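3.2 Refuse, discard and what gets left in the fill

The Zirneck trench gave us 3,802 sherds from one season. Most of them small, most of them plain. The question is not what the pots looked like but how they ended up in the ditch – swept out with floor dirt, dumped in one go, or washed in from upslope. Each leaves a different pattern of breakage and edge wear.

Sorting was done by context first, then by fabric. Two fabrics account for nearly everything: a coarse shell-tempered ware and a finer sandy one. Joins between contexts were rare. Where they do occur, they link the lower fill to the layer right above it, never to the topsoil.
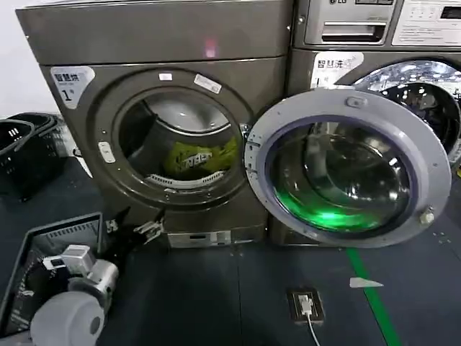
Figure 3. Front-loading dryer, door open, with garment in drum.

Edge rounding was scored by eye on a simple scale. One scorer throughout (Panganiban), so no check yet on agreement between observers. We plan to fix this before the full report. Sherds from the lower fill have sharp breaks and keep their surface. Upper fill sherds are worn on all sides. That fits a quick dump followed by slow silting, which is also what the section drawing shows.

3.3 Comparison with Vuorinen

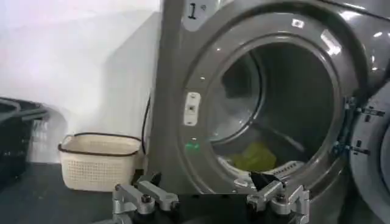
4 min read

Vuorinen is the obvious comparison. Same soils, same kind of ditch, similiar date range. The collection there is smaller, 2,000 sherds, and was dug by spade in thick spits, so small pieces are surely under-counted. We left out everything below thumbnail size from both sites before comparing them.

Even so the difference holds. Vuorinen has almost no sharp-edged material at any depth. No dump layer, then, or one that was cleaned out and recut.

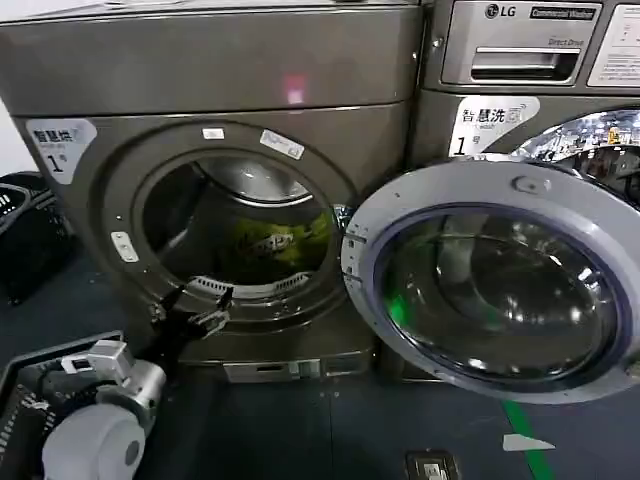

Recutting is hard to rule out. The old section drawings stop short of the ditch base in 2 places and the notes don't say why. Charcoal from the base was bagged but never dated. Animal bone follows the pottery at both sites – gnawed and weathered in the upper layers, fresher below at Zirneck. Cattle and sheep mostly, some pig. Bone from Vuorinen was hand-picked, so the lack of bird and fish there means very little.

3.4 Limits

Sample size per context is uneven. Of the 12 contexts at Zirneck, the lowest holds far more than its share of the pottery, and a single broken storage jar could acount for a good part of that. Vessel counts from rims would help here. Not done yet. Soil samples still at the lab, so the silting argument rests on the section and the sherd wear alone.
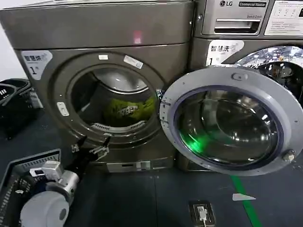
Figure 4. Front-loading machine with numbered sticker; circular drum opening.

For now we read the lower fill as household waste from nearby, thrown in over a short time, and the upper fill as material that lay around on the surface first. Whether the houses themselves were still in use by then is a separate matter, taken up in section 4 with the posthole evidence.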